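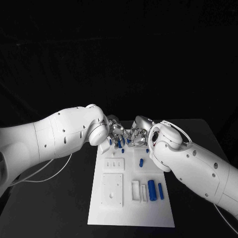

Ticket : Poste de travail salle Ateş – fond noir qui brille et plaque blanche qui se déplace
Site : Sarketcombe
Demandeur : Erdal Ersoy
Pris en charge par : Ekrem Saraç, services généraux
Ouvert le : 21/11/2018
Priorité : normale
Statut : résolu, un point en attente

Description du problème (Erdal Ersoy)

Deux soucis sur le poste de la salle Ateş.

Le premier concerne le fond en tissu noir. Il a été remplacé en avril par un tissu Gendex et depuis, on voit une trace plus claire en diagonale, à peu près au milieu. Le reste est bien noir. Il y a aussi des plis, peu marqués. L'ancien fond n'avait ni l'un ni les autres.

Le second concerne la plaque blanche posée sur la table. Elle n'est pas fixée. Au bout d'une matinée de travail elle n'est plus à sa place et il faut la remettre à la main. Le plateau de la table est lisse et la plaque aussi, je suppose que ça vient de là.

J'ai déjà essayé de retendre le tissu par le bas avec des pinces. Les plis diminuent, la trace reste.

Premier échange

Ekrem Saraç : Bonjour Erdal. Pour le fond, pouvez-vous me dire si la trace change quand vous éteignez les rampes du plafond une par une ? Il y a deux interrupteurs à gauche de la porte. Pour la plaque, j'ai besoin de savoir de combien elle bouge et dans quel sens.

Erdal Ersoy : Avec la rampe côté couloir éteinte, la trace disparaît presque. Avec l'autre éteinte, aucune différence. Par contre, sans la rampe côté couloir, le poste devient vraiment sombre et ce n'est pas confortable pour travailler. Pour la plaque, j'ai mis un repère au crayon ce matin. Elle a glissé de 6 mm vers le bord avant de la table, sans tourner.

Diagnostic

Fond : la trace n'est pas une tache. J'ai passé un chiffon microfibre sec sur le tissu, puis une brosse adhésive, sans effet. En déplaçant une lampe de poche devant le tissu, on voit le reflet se déplacer avec elle. L'étiquette cousue dans l'ourlet est visible une fois le fond décroché : le côté mat était tourné vers le mur. Le tissu Gendex a une face mate et une face légèrement satinée, difficiles à distinguer quand on ne les compare pas l'une à l'autre. Il a donc été monté à l'envers en avril.

Plis : ils correspondent au pliage de livraison. Le fond a été accroché directement à la sortie du carton.

Plaque : le dessous est propre. Pas de patins. La table est de niveau dans la longueur mais penche un peu vers l'avant, j'ai vérifié avec deux niveaux différents pour être sûr. Un des pieds arrière avait son vérin dévissé de 5 mm de trop.

Actions réalisées

1. Fond décroché, retourné, face mate vers la salle.
2. Repassage vapeur sur l'envers, à distance, sans poser le fer. Laissé suspendu toute la nuit avant de remettre les pinces du bas.
3. Vérin du pied arrière repris, contre-écrou serré. La table est maintenant de niveau dans les deux sens.
4. Pose de patins antidérapants Hustusar sous la plaque blanche, un par coin. Les surfaces ont été dégraissées à l'alcool avant collage.
5. Repères au crayon effacés, remplacés par un petit trait de ruban gris sur le plateau, à l'aplomb de deux angles de la plaque.

Contrôle

Rampes du plafond allumées toutes les deux : plus de trace en diagonale. Il reste un pli horizontal près du haut, très léger, qui devrait partir avec le poids du tissu. S'il est encore là dans deux semaines je repasserai avec le défroisseur.

Plaque : poussée à la main avec une force raisonnable, elle ne bouge pas. Elle se soulève sans difficulté pour le nettoyage.

Retour du demandeur

Erdal Ersoy : Vu ce matin, le fond est bien mieux. La plaque n'a pas bougé de la journée. En revanche elle est un peu plus haute qu'avant à cause des patins. Quelle épaisseur font-ils ?

Ekrem Saraç : 2 mm, une fois écrasés un peu moins. Si c'est gênant, il existe un film antidérapant plus fin dans la même gamme, mais il couvre tout le dessous et il faut le changer plus souvent. Je peux en commander, dites-moi.

Erdal Ersoy : On garde les patins pour l'instant. Je préfère ne pas recommencer le réglage.

Point en attente

Le carton de fonds noirs au magasin contient encore des pièces du même tissu, sans indication du sens de pose. J'ai demandé l'ajout d'une étiquette « face mate vers la salle » sur chacune. Les fonds des autres salles de Sarketcombe posés en avril sont à vérifier aussi – compter 20 minutes par salle pour décrocher et retourner, repassage non compris.

Consignes d'entretien pour la salle Ateş

Fond : brosse adhésive uniquement, pas de produit liquide. Ne pas replier le tissu si on le décroche, le rouler sur un tube.
Plaque : chiffon humide, puis chiffon sec. Ne pas la faire glisser sur la table, la soulever.
Patins : si l'un se décolle, remplacer les quatre pour garder la même hauteur partout. La réserve est au magasin, étagère du bas, avec les pinces.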